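Open day at the Frandsen building, Sunday

Quick notes before I forget it all. Got the 8 am bus out to Treladero, which was late, so missed the coffee and most of the welcome talk. Frandsen is the old flooring and tile works by the canal, shut for years, now being turned into small rental units. More than 2000 people signed up for a look, and it felt like all of them were in line ahead of me.

Eduardo Cardoso led our group. Fast talker, knows every pipe. Started in the kiln hall – huge, freezing, great echo. Then up the back stairs to the sample rooms, where the company used to show wall finishes to buyers.

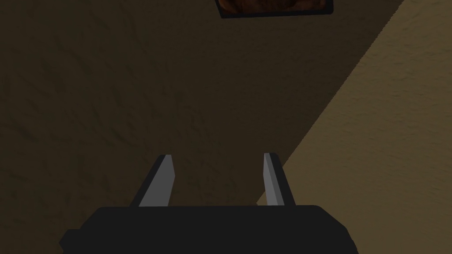

The kiln hall gets kept as is, the rest is split into 74 units. Rents not set yet, he got asked that at least twice. Heneo is doing the heating, Fastlow the plumbing. Somebody asked about parking and that took up teh next ten minutes. Short answer, there isn't much.

Bathrooms were the big topic after that. Old drains run under the courtyard and only 3 of them can be reused. Everything else has to be dug up, starting in December.

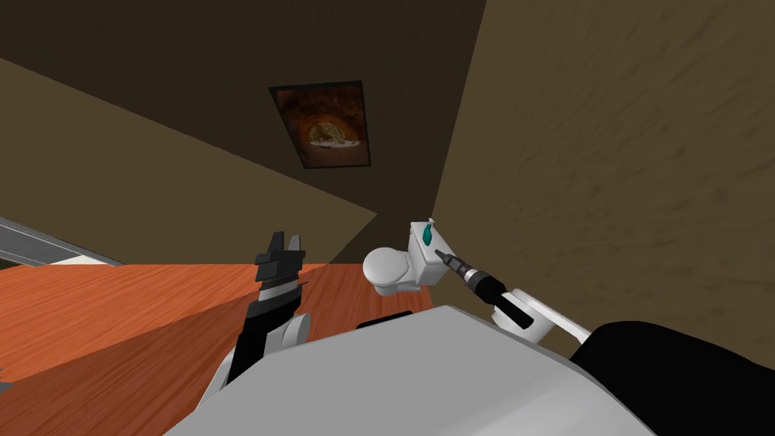 Orange floor, toilet model

Lunch was soup in the yard, pretty good, ran out of bread. Talked to a couple who both worked here on the glaze line and met in the canteen. They wanted to see the lockers but that wing was closed off. Shame.

Last stop was the upper floor. Low doors, watch your head. Lots of questions about damp, not alot of answers.
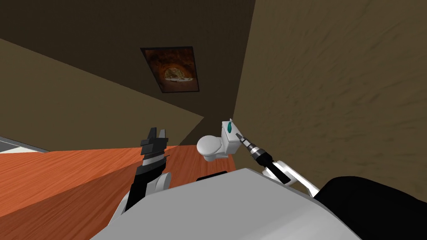
Small room, rough tan-brown wall

Caught the early bus back. Next open day is in spring, bring a coat anyway and go to the kiln hall first.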